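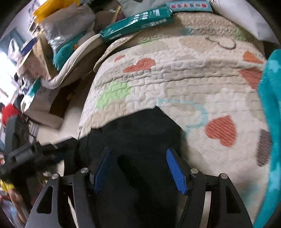 Does a drop in fear-of-movement scores explain why people with long-lasting low back pain get better in physical therapy?

The studies reviewed so far can't show that it does, and most of them were never set up to find out.

Figure 2. Hand-held gripper with ribbed blue pads, black fabric and a cream quilted bedspread.

4.2 Fear of movement as an explanation for change

The claim is familiar to anyone who has sat through a continuing education course in the last decade. A patient is afraid that bending will cause harm, so the patient stops bending. Therapy lowers the fear, the patient bends again, and disability falls. It is an appealing story and parts of it may be right. Our concern in this section is with the middle step. Nearly every paper we read reports that fear scores and disability scores fall together, and then writes as though the first had caused the second.

The Sillero trial is the one cited most often, and its methods deserve a close look. It enrolled 481 adults and compared graded exposure with general exercise. Both groups improved. Fear scores fell further in the exposure group, and the authors present this as support for their model. Disability, though, fell by nearly the same amount in both groups. If lowering fear were the main driver, the group with the larger drop in fear should have done better on the outcome patients care about. The paper gives this one sentence, and puts the result down to a ceiling effect without giving the spread of scores a reader would need to check it.

The Overgaard cohort is larger, with 1106 patients followed through ordinary outpatient care, and it is often brought in to settle the matter. It can't do that job. Fear and disability were both measured at intake and again at discharge, with nothing in between. Two measures taken at the same two visits can't tell us which moved first. A patient whose back stops hurting will very likely worry less about it, and that is enough to produce the pattern in the paper's main table. We wrote to the authors to ask whether any visit-level scores had been kept. They had not.

Only the Falton study collected fear scores often enough to say anything about order. Its 262 participants filled in a short form before each session. When we reworked the published summary data, an early drop in fear did go along with lower disability later on. An early drop in pain did so too, and by a wider margin. Once both were in the model, what was left for fear was small and its interval crossed zero. The original authors left pain out of their main model on the grounds that pain was not a treatment target. We find this hard to accept. A variable doesn't have to be a target to be a confounder.

What the questionnaires measure

A second problem sits underneath the first. Several items on the commonly used fear scales ask about belief in injury ("my body is telling me something is wrong"), and others ask about avoiding activity. The second kind overlaps heavily with disability itself. Someone who agrees that it is not safe to be physically active, and who also reports on another form that he is not physically active, has told us much the same thing twice. A strong correlation between the two forms is then partly built in.

Halldóra Þórarinsdóttir, working with item-level data from the Grillton clinics, split the avoidance items from the belief items and ran the usual analysis on each set. The link with disability was carried mostly by the avoidance items. The belief items, which are closer to what therapists mean when they talk about fear, did much less. Her sample was 200 people from one region and the split was made after the data were in, so we would not lean on it too hard. Still, the check is cheap, and the three larger studies discussed above could have run it on data they already held.

There is also the question of what patients have learned to say. Exposure programs spend a good part of the first sessions teaching that hurt does not mean harm. The questionnaire then asks whether hurt means harm. Some of the fall in scores must reflect real changes in belief. Some of it may be the polite repetition of a lesson, and a paper form has no way of telling these apart. Vibeke Kárason, commenting on an early draft of this section, pointed out that the same complaint could be made about most education-based treatments. We agree, and don't think it makes the complaint weaker.

Behavioral measures are sometimes offered as the remedy. In a typical version the patient lifts a weighted crate from the floor while spinal movement is recorded. Patients who score high on fear are expected to move stiffly. In the studies we found, the association was weak or absent when the general fear score was used. It was somewhat better when patients rated how dangerous that particular lift looked to them. This suggests that the general scales are too blunt, but the task-specific ratings have been tried in small samples, with a different task each time, and we could find no direct replication.

Implications for the present review

For these reasons we did not treat change in fear as an outcome in its own right, and we did not pool it. Trials that reported only fear scores were excluded at the full-text stage. Reviewers of the protocol objected that this would remove some of the better-run exposure trials, and it did remove two. We kept a record of them in the supplementary table so that readers who disagree can add them back.

None of this shows that exposure fails to help. In most trials patients in the exposure arm left with less disability than they came in with, as did patients in nearly every other arm. The trials that could tell us why would need fear, pain and disability recorded at every visit, with the avoidance items scored separately and the mediation model registered in advance. We found none that met all of these conditions.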